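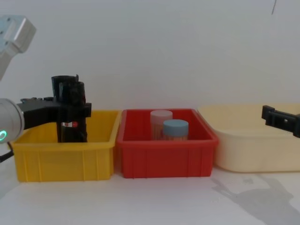 Figure 6. Yellow bin on the left, red bin next to it, cream container on the right.

Section 6: Setting out the worktop bins

The Zalby worktop set is made up of two ribbed bins, one yellow and one red, and a wider cream container. At Wurcombe the set stays on the white table in the store room and is used for small supplies waiting to be put away. Other sites may use different colours, but please keep to the same order from left to right so that staff moving between stores can find things.

What goes where

Yellow: black rolls, stood on end.
Red: jars and small lidded pots.
Cream: anything being checked or moved on to the cupboards.

Setting out

1. Clear the table and wipe it down. Let it dry before you put anything back.

2. Place the yellow bin at the left, long side towards you. Leave a hand's width between the bin and the end of the table.

3. Push the red bin up against it so that the sides touch. The rims should not overlap. If one rim rides up over the other, lift the red bin clear and set it down again.

4. Put the cream container to the right of the red bin and slightly further back. It is wider than the other two and needs more room.

Note: The cream container has smooth sloping sides and is awkward to carry one-handed when full. Empty it before moving it.

Filling the bins

5. Stand the rolls upright in the yellow bin, starting from the left. Tuck in any end that has come unwound. A roll with a raised flap will catch on the next one when you pull it out.

6. Put the jars in the red bin with the tall ones at the back and the short ones in front. Check each lid by turning it, then wipe the jar if it is sticky. Lids of different colours may be mixed in the same bin — the colour of a lid is not part of the sorting.

Caution: Do not stack jars on top of one another in the red bin. Glass jars go in the cupboard and should not be kept on the worktop at all.

7. Use the cream container for rolls you are taking out of the yellow bin. Lay them flat. They can lie at an angle if they will not fit straight, but they must sit below the level of the rim before the container is carried anywhere.

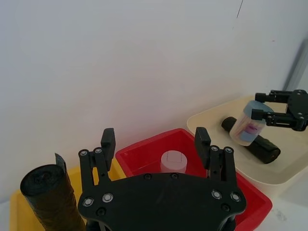 Restocking

Check the bins before opening a new carton. Jars are ordered in packs of 6 and rolls in cartons of 100, under stock line 2,714. Write the number taken on the card inside the cupboard door and initial it. Part cartons go back on the lower shelf with the open end facing out.

If the yellow bin is full, leave the remaining rolls in their carton. Do not use the red bin for the overflow, even for a short time. Rolls knock the small pots over and the pots then have to be checked again.

Cleaning

Empty one bin at a time and wash it in warm water with a little washing-up liquid. The ribs on the front of the yellow and red bins hold dust, so use a soft brush on those. Do not use scouring powder. Dry the inside corners with a cloth — water left there will mark the labels on the stock.

Replacement bins are kept by Desmond Mbeki at the Wurcombe store. Questions about stock lines go to Sheena Halliday.

Section last revised Apr 10, 2024.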